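Robots at Okport: your questions, and the answers we have so far

This page is for people who work on the floor at Okport, and for the partners and relatives who keep asking them about it. It was put together from questions left in the box by the kitchen, questions shouted at the March meeting, and a few sent in without a name. Where management at Cardoso gave an answer, we say so. Where we think the answer was thin, we say that too.

What is Zilolton?

It is the name of the automation project. Cardoso owns the building and the jobs, and Florko is the outside firm that supplies the software. The plan is for machines to take over some of the handling work now done at tables and packing desks: picking things up, setting them upright, clearing a surface, putting things away. Zilolton is the label on all of it, from the first trials to whatever comes after.

Is anything automated yet?

No. The slides in March had a robot on every page, and people came away thinking the robots were arriving the following week. What we have at the moment is people holding grippers in their hands and doing ordinary tasks, over and over, while it is all recorded. Florko's software is supposed to learn from the recordings. The work is still human work, and there is more of it than before.

So who is doing that?

Staff who put their names down. They get a short training session and then a block of shifts. The target in the project plan is 1,246 recorded hours. By the last update we were given, 822 were done.

What does a shift look like?

Mostly it is small jobs around furniture. A lamp goes on a table, comes off the table, goes back on. The recorders wear or carry their equipment the whole time, and they share the room with whoever else is working there.

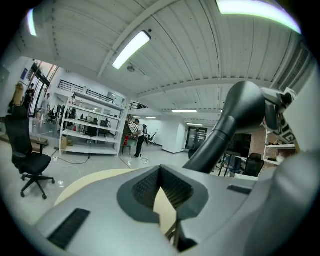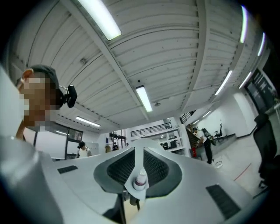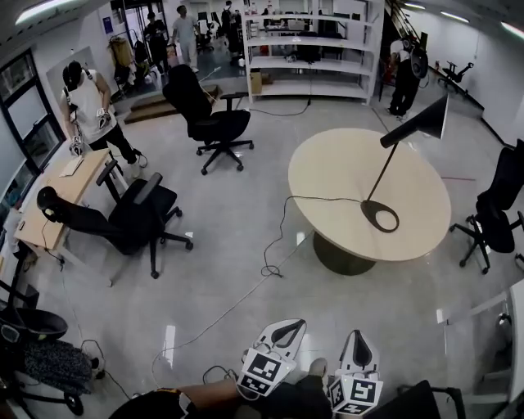 All three: the ground floor, with the grippers in use

Compiled by the Okport floor staff newsletter
25 Aug 2019

Is it tiring?

Yes, according to nearly everybody who has done a full block. The complaint is wrists first, then shoulders, then boredom. A gripper is an awkward thing to hold at arm's length, and you can't put it down to scratch your nose without spoiling the take. Management's reply was that recorders may pause whenever they like. That is true on paper. There is also an hourly number of takes to reach, and the number doesn't pause with you.

We asked for the number to be dropped for the first two weeks of a block. Cardoso is "looking at it."

Am I being filmed if I just walk through?

Probably. The cameras see wide, and they see the ceiling, the stairs and whoever is passing. We were told faces are blurred before the recordings leave the building. We have asked who checks the blurring and how long the originals are kept, and have had an answer to the first question only (Florko checks it). If you don't want to be recorded at all, use the back corridor while a session is on, and tell your team lead, so it doesn't get written down as avoiding your station.

Can I say no to recording shifts?

Yes. This is in writing. Signing up is voluntary and you can come off the list at the end of any block. What isn't in writing is whether saying no will count against you when the regular hours are shared out. We would like a sentence about that in the agreement, and we have supplied one.

What does it pay?

Your normal rate plus a supplement for each shift. The supplement is decent. It stops when the recording stops, so please don't sign a lease on the strength of it.

Am I training the machine that replaces me?

This was the most common question in the box, in several wordings, some of them unprintable. Cardoso's line is that the machines will take "the dull parts" and leave people with "the interesting parts." We asked for a list of the interesting parts. So far it has two items on it, checking and restocking, and neither one fills a day.

Our own guess is that jobs will go slowly, through people leaving and not being replaced. There are 89 of us on the floor now. We have asked Cardoso to publish that figure every quarter next to the project's progress, on the same sheet.

Does the technology work?

We haven't seen it work here. Florko showed a video of a robot arm folding a towel. It was a nice video. It was also sped up, and when somebody asked how many tries it had taken, the presenter said he would get back to us.

That doesn't mean it never will. Some of the recorders, including a couple who started out as doubters, think the simple tasks are within reach. Others point out that a cable hanging over the side of a table changes the whole job, and that real tables always have a cable.

What did we get out of the meeting?

Three things are agreed: the voluntary sign-up, a proper break room for recorders, and a fund of 1,000 dollars for wrist supports and better chairs. The break room is open. The chairs have been ordered – we'll believe it when we sit in them.

Still open are the retention question, the hourly number, and any promise on jobs that goes past the end of the project.

Who do I ask about something that isn't on this page?

Put a note in the box by the kitchen. It's emptied every week, and you don't have to sign. Questions about pay go faster through the office. Questions about what Florko does with the recordings go to the project desk, and please send us a copy of whatever they tell you, as we haven't always been told the same thing twice.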